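Can a Machine Put Away the Laundry?
Final report, Home Automation Project
Yanti Hartono and Hafiz Sembiring
July 2024

1. The question

Our proposal promised to find out whether a robot could do the laundry. By December our advisor, Teguh Sinaga, had talked us down to hanging up one shirt. We thought this was a bit insulting. Then we tried it.

A shirt has no fixed shape, so any plan made before picking it up is mostly fan fiction. The hanger is the easy part, being stiff and always the same size. Put the two together and you get a stiff thing wearing a floppy thing, and the floppy thing wins. 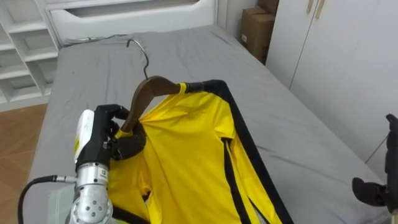 Grip was less of a problem than we feared. Fingers that can close on a wooden hanger will generally keep it. Knowing where the sleeves have gone is harder, and our software (named Dekeo, after a long evening) mostly guessed.

2. What counts as hung

We argued over this for 2 weeks. Hafiz wanted the collar centered and both shoulders level. Yanti pointed out that his own closet would fail. We settled on hook over the bar and shirt off the floor. 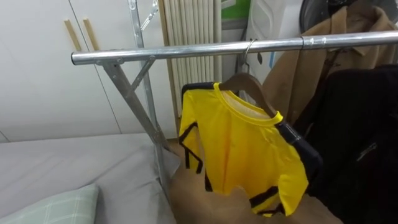
Under the Hafiz rule, a twisted shirt is a failure. Under ours it is Tuesday.

3. Where this leaves chores

A single shirt in a tidy bedroom is within reach. A full basket, with socks, is another degree program. Amirul Lumbantobing has asked to take over the code next term and has been warned about fitted sheets.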